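Open afternoon at the Codska returns depot, Mulligan

The depot takes in returned computer accessories for the whole region, and once a year, in December, it lets visitors in from 12 until 4. I went on the first tour.

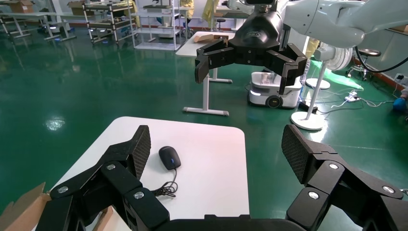

You would be surprised how many get sent back with nothing wrong with them, according to Toltus, which runs the sorting side and had left a printed sheet at the door. The sheet says a wired mouse is the item they see most, ahead of keyboards and headsets, and that the usual reason written on the form is "changed mind".

The tables for corded items are white with rounded corners, and the floor is green epoxy, shiny enough to show the ceiling lights in it. We were asked to keep to the walkway and leave bags on the hooks by the office.

A mouse is taken out of its cardboard, set down and plugged in. If the light comes on it goes forward to be checked for buttons and wheel. If not, it goes into the parts cage. The glossy black ones are wiped twice, as they show every fingerprint, and are then looked at under a lamp for scratches.

Cables take up more time than anything else. They come back in loops and knots, often pushed in beside the mouse by someone in a hurry. The house method is to start at the plug end, let the loops fall open and wind the cable in a flat figure of eight before the tie goes on. Visitors could try it at a side bench. My first attempt sprang apart. The second held, though it was too fat for the box.

Flattened boxes are kept if the flaps are sound and go for pulp if they are torn. There was a display of packaging by the exit, with the older boxes on the bottom shelf, and a board giving the number of mice passed for resale last month, 2923.

The tour took most of an hour. Tea was in the canteen and cost nothing. The shop sells checked stock in plain boxes, cash or card, and I bought a mouse for the spare room. Parking is behind the building and fills up early. The bus from Zekville stops at the gate, but it was running late when I left, so allow for that if you have a train to catch.

Last updated: December

Recent visits
Zekville paper mill, morning tour
Mulligan bus garage open day
The bottling hall at Zekville
Nine small museums by bus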